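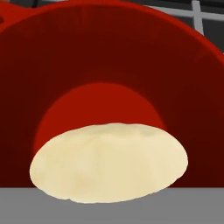
Subject: Re: [Kumix] teleop in sim, flatbread and bowl
From: Shakuntala Rajput

Nautiyal wrote:
> Can we keep the demos recorded on the Zarnunis build? Ten per
> operator, hand controller only. The close view shows the bread
> well enough for me.

Keep them, except for operator 4. Of 127 episodes, six have the gripper command lagging the hand controller by 10 frames, all from that operator. I have moved them to the rejected folder and left the logs in place.

On the close view I disagree. The red wall of the bowl takes up most of the image and the bread overlaps both the bowl and the grey table top, so depth at the near edge is hard to judge by eye. Operators should steer from the wide view and use the close one only for the final approach.

Please re-record the six at Tirnoddale with the clutch pedal enabled. Same start poses, same seed file.

S. Rajput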